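Velter opens new stationery swap room in Henorness

Henorness residents can now trade unused pens, pencils and art supplies at a swap room run by community group Velter, which opened on 17th June.

The room takes donations from homes, offices and schools. Anything that still writes is put out for visitors to take, free of charge, with a limit of 28 items per household.
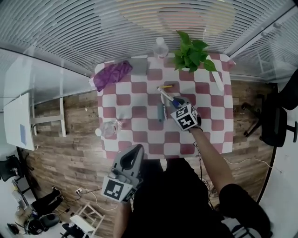 Donations reached 357 in the first week, Velter said. Writing gear makes up most of it – markers, pens and the odd pencil, like the yellow one on the red-and-white checked tablecloth. Dried-out markers are set aside for recycling.

A second room is planned for Hanimeo in December. Visitors are asked to bring their own bag, and children under 12 must come with an adult.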